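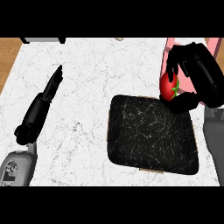

A kitchen task in Pastotport, with the tomato held in the right gripper at the corner of the tray.

Pastotport is a simulation kit for two-armed robots, developed and sold by the firm Stombridge. It provides rendered household settings in which a pair of robot arms can be operated by a person or by a control program. The kit is licensed mainly to university laboratories and to makers of robot software.

History

Work on the kit began under Kekeli Asamoah as an internal test tool at Stombridge. A public version followed one September, after the physics engine had been replaced with one supplied by Bondov. Ayuba Amegashie has directed development since the second release.

Contents

The standard license includes 13 kitchen layouts and a library of 1784 objects, among them fruit, trays and small furnishings. Each arm carries its own gripper and may be controlled separately. Tasks are short and consist mostly of picking up an item and setting it down at a given place. Users may record up to 2000 runs per project - a limit that does not apply to the extended license.

Reception

A review in the trade bulletin Cattaneo praised the range of countertop surfaces and the handling of round objects, but found the manual thin and noted that loading a layout took almost 20 seconds. Stombridge later issued a revised manual.

Contact | Copyright and terms of use | Back to top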